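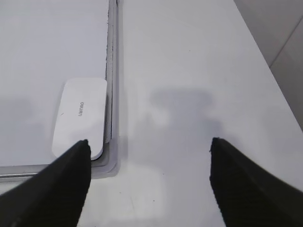

Wuteo cell: progress report for March
Prepared by Adhiambo Mollel for Devendra Bisht

Summary

It's been a really good month for the cell! The arm is back on its bench, the new finger covers are on, and we've gone from a machine that stopped several times a shift to one we can leave to get on with a run while we look after the log.

Gripper

The old covers had gone shiny at the tips and were letting go of anything smooth. Tatu Mushi swapped both for the black ribbed ones and reset the open and close limits afterwards. The ribbing has made a huge difference on glossy plastic. The edges do come up a bit ragged, and Tatu wants to trim them before they start shedding bits on the table. We have 2 spare pairs in the drawer and I'd like to order more before the summer.

Wrist camera

Zawadi Kioko redid the camera alignment after the finger change, as the new covers are slightly thicker and the tips now sit in a different place in the view. She also found the cable clip on the last joint had worked loose, which explains the flicker we reported last time. Clip replaced, no flicker in any run after it.

Table and lighting

White things on a white table are still our hardest case, and the whiteboard and eraser task is the best test of it we have. The eraser is white, the board is white and so is the table under it, so the arm mostly has the grey metal edging and the small grey "deli" lettering to go on. The arm's own shadow falls on the table as well and used to confuse the edge finder. Mercy Ogola moved the lamp and turned the exposure down a notch, and we were all delighted with what that did.

Runs

We logged 356 runs after the repair. Of those, 21 ended in a stop that needed one of us to step in, mostly the fingers coming down too close to the board's edging. I've raised the approach height and will report on that next time.

Care routine

Wipe the finger covers and the table at the start of each shift, check the clip, then do one slow open and close before the first run. Zawadi has taped the list to the control box.

Still to do

Grease the wrist joint at 700 hours (we're close).
Trim the cover edges.
Try the matt grey table mat that Seixas offered to lend us.
Agree with you whether the spare covers come out of this budget or the next one.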